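Grellirel verlagert Schulung an Zweiarmrobotern in die Simulation

14. November. Der Verpackungsdienstleister Grellirel lernt seine Beschäftigten in der Kommissionierung künftig zunächst am simulierten Roboter an. Erst danach folgt die Arbeit an der realen Anlage. Grundlage ist die Software Onora, die das Unternehmen seit April in der Halle Humphreys einsetzt. Bislang haben 20 Beschäftigte den Lehrgang abgeschlossen.

Bedient wird ein zweiarmiges System, das Kleinteile von Tischen aufnimmt und umsetzt. Die Mitarbeiter geben Greifpunkte und Reihenfolge vor, überwachen den Ablauf und greifen bei Störungen ein. In der Simulation werden dieselben Befehle verwendet wie an der Anlage. Die Räume und Gegenstände wechseln zwischen den Übungen, damit sich die Bediener nicht auf eine feste Anordnung einstellen.
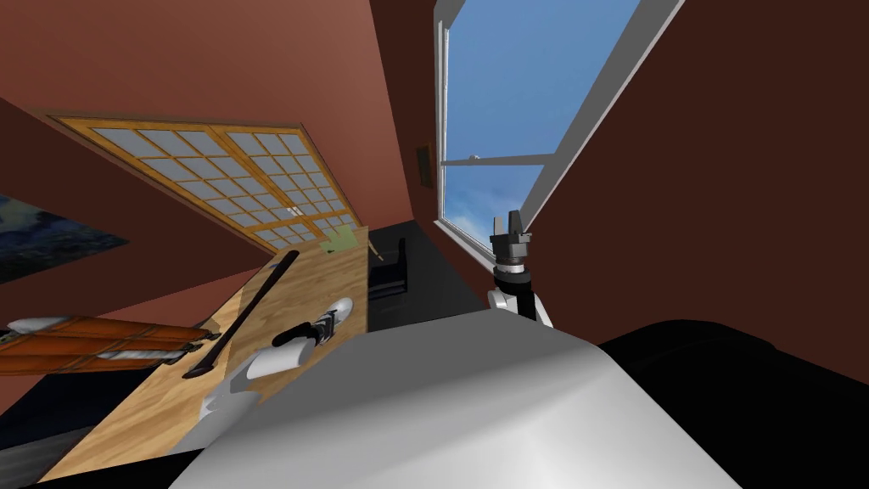
Übungsumgebung in der Simulation: ein Roboterarm über der Tischplatte, der zweite mit nach oben gerichtetem Greifer.

Nach Angaben des Unternehmens wurden bisher 1569 Übungsläufe protokolliert, davon 208 mit manuellem Eingriff. Die Protokolle werden nach Fehlerart ausgewertet. Am häufigsten treten ungünstige Anfahrwinkel und Kollisionen zwischen Greifer und Ablagefläche auf.

Für die Belegschaft ändert sich vor allem die Aufgabenverteilung. Das Umsetzen von Hand entfällt an den umgestellten Plätzen weitgehend, hinzu kommen Einrichten, Freigabe und Fehlerprotokoll. Die Tätigkeit ist einer höheren Entgeltgruppe zugeordnet. Eine Schicht am Bedienplatz ist durch feste Bildschirmpausen unterbrochen.

»Die Leute kennen die Teile und wissen, wo man sie anfassen muss. Neu ist, dass sie dieses Wissen in Parameter übersetzen«, sagte Ffion Cadwaladr, Leiterin der Arbeitsorganisation. Offen sei noch, wie die Einarbeitung in der Nachtschicht geregelt werde.

Der zweite Standort Zalum soll als nächster umgestellt werden. Dort sind 700 Artikel für die automatische Entnahme vorgesehen. Einen Termin nannte Grellirel nicht.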